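Subject: Re: [ferlow-schools] Commencement seating and the ticket split

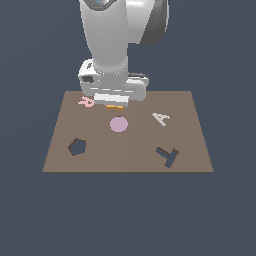 On the ferlow-schools list, the Jereline High activities office wrote:

> We would like to keep the current arrangement of 8 tickets per
> graduate. Families were told this number in January and many have
> already booked travel. The gym at Jereline has been used for
> commencement every year since the building opened, and moving the
> ceremony to the Floren fieldhouse would mean busing the band, the
> risers and the sound equipment across town. Can the district
> confirm that the gym is still available to us, and that the ticket
> number stands?

The gym is still available. The ticket number is the part that needs work.

Posted occupancy for the Jereline gym is 1661 with the bleachers out and chairs on the floor. That figure covers every person in the room, including graduates, staff, band, ushers and guests. It was reissued after the north bleachers were replaced, and it is lower than the one in the old facilities binder. The old binder says 2000. Please stop using the old binder. It is still linked from the activities page, and I have asked for the link to be taken down.

The number of graduates is not settled until final grades post, so I am not going to work the per-graduate figure on this list. The method is as follows. Start with the posted occupancy. Take off the graduates, the band, the platform party and the staff on duty. Take off the wheelchair spaces and one companion seat for each. Divide what is left by the number of graduates and round down. Do not round up on the theory that some families will not use all their tickets. That was tried at Floren, and guests with valid tickets stood in the hallway through the whole program.

On the floor plan: the version attached to the earlier message shows 57 chairs in the front block on the left side. The aisle next to that block is drawn too narrow. It has to match the width of the double doors it leads to, all the way back, with no chairs set into it for photographers. Please move the block toward the center line and send a new drawing. If the last row has to go, it goes.

The fieldhouse is being held as a backup until the end of April. Holding it costs the school nothing. If Jereline has not released it by then, the rental charge moves to the school's activities account. The Benmoussa sound contract covers either building, but they want to know which one before they schedule a crew, and they need the loading door clear from noon on the day.

A few items that came up off list:

Overflow viewing. The cafeteria can take the video feed. It has its own posted occupancy and does not add to the gym number. Overflow tickets should be a different color and should say "cafeteria" on the front – last year's said it only on the back.

Babies and small children. Anyone who comes through the door counts toward occupancy, lap or no lap. Ushers should not be asked to make exceptions.

Ticket trading. The district has no rule on it. A family with spare tickets may give them to another family. Schools should not run the exchange themselves, and tickets may not be sold on school property.

Rehearsal. Graduates only, so the guest limit does not apply. The fire lanes behind the gym still do. Cars were parked in them during the last two rehearsals.

I need the revised floor plan and the staff-on-duty list before the ticket order goes to the print shop. The shop takes one order from each school and charges for changes after proof. Please reply to the list and not to me directly, as the Floren office is waiting on the same answers.

Facilities scheduling
Ferlow district office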